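Ticket 1062 - Jevard toaster, left slot won't stay down
Opened: Saturday, October 24, 2020
Status: waiting on customer

Hi Makora support! Me again, sorry. The replacement Jevard you sent got to our Skirkton kitchen fine, but the left slot has started popping up early (the right one behaves, mostly). I push the lever, it clicks, and then about half the time it lets go before the bread has any color on it. I unplugged it, shook out the crumbs, tried another outlet - no change. My old Vieira never did this in 11 years, just saying!

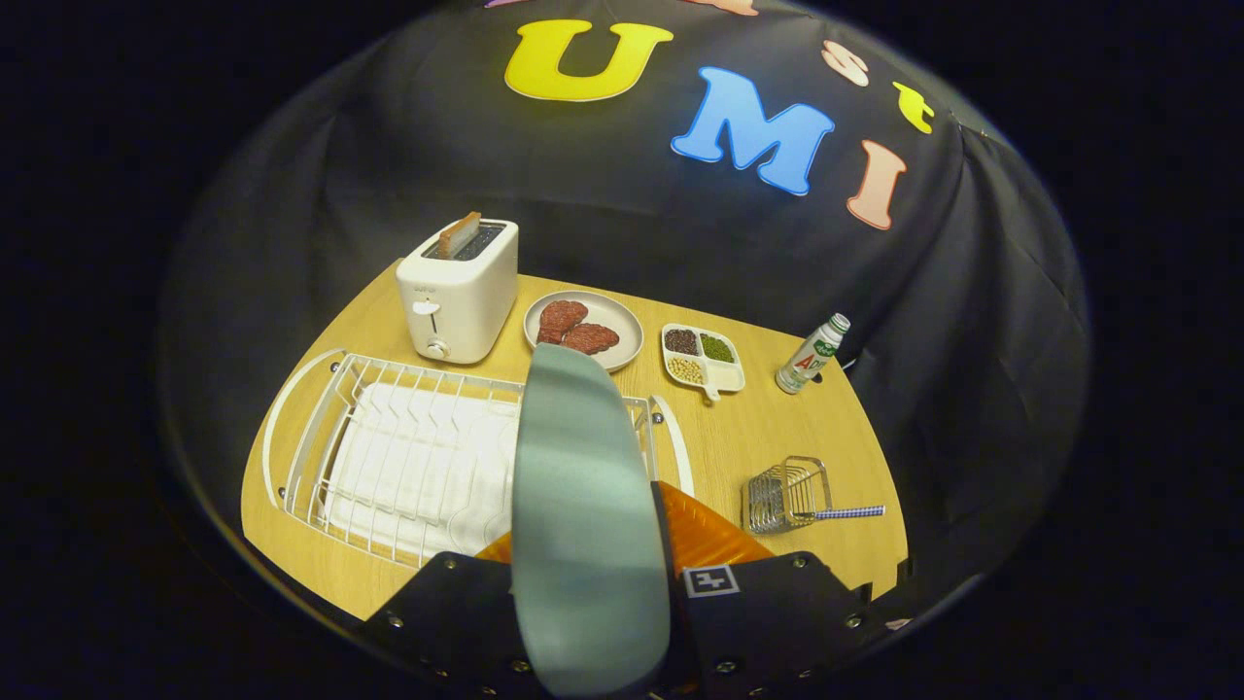
Bread thickness was my first suspect, so I switched to thin supermarket slices and tried those for a couple of mornings. Same thing. The other gripe is how low the toast sits when it does finish. One slice in the left slot, like I've got it next to the steak plate, and there's crust to grab but it leans, and I end up fishing around with wooden tongs (unplugged, yes, I read your safety page).

Update, later: turned the dial all the way up and back down again like your chat person suggested. Got three good rounds, then it popped early again. Do you need the whole toaster back or is there a lever part you can mail? I still have the box. The order total was 299 if that helps you find it.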